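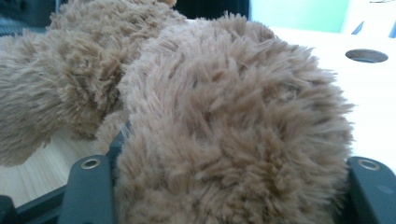
Bulk tank milk up 12 points in butterfat, co-op still paying the old component schedule?

Print | E-mail
Reading time: 4 min

geltwood_dairy
March settlement came in. Butterfat is well above where it was a year ago, but the export pool deduction went up too, and the check is flat. Our handler is Semaan. The statement has one line, "market development, 17 cents," with no split between domestic and export. Does anyone get a breakdown?

parlor12
We ship to Nernier. Ours is split on page 4 of the statement, under the hauling charges. Domestic promotion and export assistance are separate lines. If Semaan reports a combined figure, ask the field rep for the worksheet. They have to calculate it from something.

M. Twal
Two different things are being mixed up in the first post. Promotion is an assessment per hundredweight. It doesn't move with your butterfat. The export pool is a co-op program and can be charged per hundredweight or on components, depending on your member agreement. If yours is on components, higher fat raises the deduction. Check the agreement before you call.

geltwood_dairy
Agreement says "per hundredweight of milk marketed." So fat should have no effect on it.

M. Twal
Then the rate changed. Look for a notice with the winter mailing.

haylage
Rate change or not, I don't see the return on it. Powder and cheese go overseas at a discount, the members cover the discount, and the buyer switches to another country as soon as the price moves. I'd vote to end it.

parlor12
Disagree. Without the program that powder stays here and clears at a lower price, and you take the loss on all your milk instead of on the exported share. The deduction is the smaller number.

haylage
You're assuming the plant would make the same volume of powder with no program behind it. Tralley cut its dryer hours and moved the milk to cheese.

parlor12
Tralley had vat space. Most plants don't.

M. Twal
Both of you need the net figure, meaning pool price with the program minus pool price without it, less the deduction. I have asked for that at two annual meetings and been given sales volume both times. Volume doesn't answer the question.

geltwood_dairy
Found the notice. Rate went from 12 to 17 cents, effective with the March check. Still no split. I've asked the field rep for the worksheet and will post the lines when I have them.

haylage
Post the effective date of the vote too, if there was one.

This site uses cookies to keep you logged in and to measure traffic. By continuing to browse you accept our cookie policy.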